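Minutes, gripper comparison meeting, 13 June 2019

I'm doing the minutes again, so as usual they're in my own words and you'll have to put up with that. If I've got you wrong, write your correction at the bottom of the shared copy and I'll fold it in before the next one goes round. Everyone from the hardware side came, plus two from Sandhu on the phone, who dropped off once and rang back.

1. Last time's actions

Mostly done! The spare finger pads from Evasik have turned up (wrong thickness, they're swapping them, no charge). The charging shelf has been labelled. The calibration write-up is still mine and still not finished, so it carries over. I did say February and I know what month it is.

2. Where we are with the comparison

We've now got 122 recordings that everyone is happy to keep. The question on the table is the same one as before: do we carry on with the hand-held gripper as the main way of collecting, or move over to the hand braces with the cubes on, or keep both going through the summer? Huvari want an answer from us before they order parts, and their view (passed on by email, I read it out) is that they'd like one main kit and one backup, with no third option creeping in.

There was a fair bit of talk about whether we'd been fair to both. The gripper was set up by people who've used it for ages and the braces were mostly new to whoever had them on, so of course the first few goes were slower. Agreed that we leave the first 6 brace recordings out of any timing comparison but keep them for the tracking work.
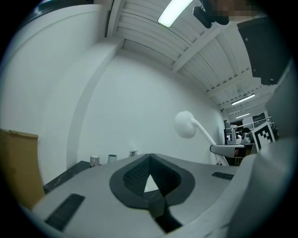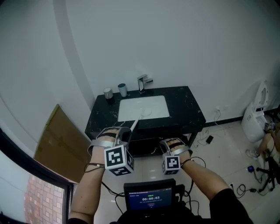 Marker tracking took up most of the hour, and I'll try to be quick about it. The main worry is what happens when a marker turns away from whichever camera is meant to be following it. With the gripper, the square marker is mounted on the side, right by that tall white finger, so it's in the gripper camera's own view but at a fair old tilt, and the lens bends things a lot out there. One suggestion was to stop fussing and just recalibrate for the outer part of the lens. With the braces you've got a cube at each wrist with markers on more than one face, and the feeling in the room was that this ought to cope better when people twist their hands about -- reaching down into a sink with a long handle, say. Against that, the cables. They loop round the wrists and everyone who's worn the braces for a whole session had something to say about them. Sandhu asked if we could run them up the sleeve. We can try it.

Nobody wanted to vote on it yet, so we didn't. Both kits stay in use until the next meeting.

3. Cameras

Short one. The head camera gives us both hands and the job in one go, and the annotators much prefer it. The gripper camera is better for seeing what's between the fingers, but you do get an awful lot of ceiling with it, lights and all, and somebody asked if the exposure was being set by the lights. Possibly! I don't think any of us knew. Someone will lock the exposure on one unit, leave the other alone, and bring both sets of footage along.

Wakon have offered us a lens with a narrower view on loan. I was keen, others less so, as it'd mean redoing the mount and then redoing the calibration on top (see item 1, sorry). Left open for now.

4. Controller

The little body-worn screen got good marks. Big timer digits, easy to read when you glance down. The line of small text under the timer is less popular, and I have to say I've never once read it while working. Sandhu say the size can be changed in the settings file and will send over which line to edit. There was also a request for a beep at the start and end of each recording. I'd like one too, as long as we can turn it off.

5. Comfort

We went on a bit here. The gripper gets heavy by the end of a long session and people start propping an elbow on whatever's nearest, and then the movement looks odd afterwards. The brace straps want to be snug, but a couple of us have been overdoing it. Breaks to be taken after every 48 minutes of recording at most (the number was haggled over and I've no idea how we landed on it -- it suits the battery swaps, anyway).

6. Actions

Calibration write-up: me, properly this time.
Exposure test on the gripper cameras: hardware.
Brace cables up the sleeve, try for one full session: whoever is on braces next.
Settings line for the small text, and a beep if it's easy: Sandhu.
Reply to Huvari saying we need one more round before they order: me.
Chase Evasik for the right pads: hardware.

7. Any other business

Could whoever has the long hex key please put it back in the drawer. Next meeting is in 2 weeks, same room, and I've asked for the big table.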